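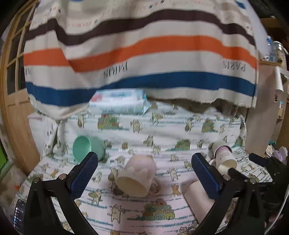
How to fold a large printed cloth so it stays flat in the drawer

Many people fold a big cloth in the air, holding it under the chin. I did it also for years, and the corners never met. It is easier on a table.

What you need: a clean table, an iron if the cloth is very creased, and around 3 minutes.

1. Cover the table with an old tablecloth. It protects the fabric and it does not let it slide so much.

2. Lay the cloth down with the printed side under. If it has stripes, like the brown, orange and blue ones on my PARIS cloth, put them parallel to the long edge of the table. Stripes are a good help, they show you at once when the fold goes crooked.

3. Smooth from the middle to the sides with flat hands. Look for diagonal folds near the corners and pull them out softly.

4. Bring the far edge to the near edge. Check both corners before you press.

5. Fold again in the same direction, then fold the short sides to the centre and close it like a book.

My drawer is 37 cm wide, so I make the last packet 33 cm. Measure yours first.

If lettering is printed on the cloth, do not iron directly over it. Turn the cloth or put a thin towel between.

Thick cotton can need one fold less. For round tablecloths please see the other page, the steps are different there.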